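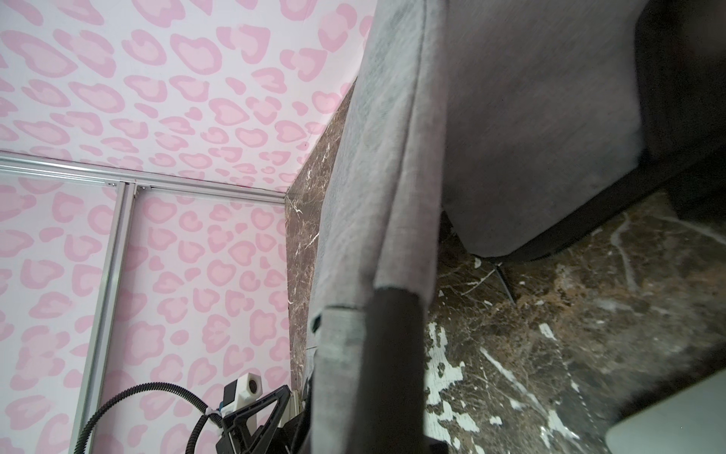 Agosto de 2020

ASCENSOS: SEGUIMOS SIN RESPUESTA

Rápido que hay poco sitio este mes. La asamblea de la liga regional votó en junio cerrar la competición con los puestos tal y como estaban al parar. Hasta ahí, bueno. Lo que no se votó, y aquí viene el lío, es qué pasa con los dos ascensos. El Rudside iba primero. El Mayrhofer segundo, a un punto y con un partido menos. Los dos dan por hecho que suben. La liga dice que sube uno, y que la otra plaza queda «pendiente de estudio». Pendiente desde junio.

Hemos preguntado tres veces por escrito. Contestaron a la primera, para decir que contestarían.

Lo que sabemos, por orden:

– El reglamento (artículo 13, el de siempre) habla de «temporada completada». La de este año no se completó. Según quien lo lea, o no sube nadie o suben los que digan.

– Los clubes de la categoría de arriba no quieren ser más. Más equipos son más viajes, y los viajes los paga cada uno. Se entiende. Pero entonces que lo digan en la asamblea y se vote, no por teléfono.

– La inscripción cuesta este año 1.646 euros por equipo, más 200 de fianza. El plazo se cierra a finales de mes. O sea que hay que pagar sin saber en qué categoría se juega. El Mayrhofer ya ha pagado. El Rudside no, y dice que no piensa hacerlo hasta ver un papel firmado.

Rupert Lüthi, que lleva la secretaría del Rudside, nos atendió deprisa, entre dos reuniones: «No pedimos ningún favor. Pedimos que nos digan qué norma nos aplican y quién lo ha decidido». Le preguntamos si irían al comité de apelación. Que sí, si hace falta. Y después a donde toque. Tienen ya recogidas 203 firmas de socios, nos enseñó los pliegos.

Desde Mayrhofer, más calma. Prefieren esperar a la reunión de clubes y no hacer ruido antes. Puede que les salga bien. Tambien puede que se queden sin plaza y sin plazo, que apelar tiene sus días contados y ya han pasado unos cuantos.

Opinión de esta redacción, por si a alguien le interesa: que suban los dos. La categoría de arriba perdió un equipo en invierno, cuando se retiró el Ploser, y ese hueco nadie lo ha tapado. Salen las cuentas. Y si no se quiere, que se juegue una promoción en septiembre, a partido único, en campo neutral, con las medidas que manden. Cualquier cosa menos el silencio.

Otra cosa, relacionada. El contrato de los balones con Womix vence esta temporada y tampoco se sabe si se renueva. Varios clubes compran por su cuenta por si acaso – y luego vendrá la circular diciendo que el balón oficial es otro. Ya pasó hace dos años. Guardad las facturas.

La reunión de clubes será por videollamada. El enlace lo manda la liga a cada delegado, si no os ha llegado pedidlo ya y por escrito. Un voto por club, no se admiten delegaciones. El orden del día que nos han pasado tiene seis puntos y los ascensos van en el sexto, detrás de ruegos y preguntas. Mandaremos un resumen en cuanto acabe, aunque sea corto.

Cambios de direccion de correo, al buzón habitual antes del próximo número.

COMENTARIOS

delegado_norte
Lo del artículo 13 viene de cuando éramos diez equipos. Habría que haberlo cambiado hace mucho, pero cada vez que se propone se aplaza.

Marisa
¿La fianza se devuelve si al final no te inscribes? A nosotros nos la retuvieron el año pasado y seguimos esperando.

banda izquierda
Promoción a partido único NO, por favor. Llevamos desde marzo sin entrenar juntos, se va a lesionar media plantilla.

Toño R.
Marisa, se devuelve si lo comunicas antes del cierre de plazo. Después, nada. Está en la circular de inscripción, al final del todo.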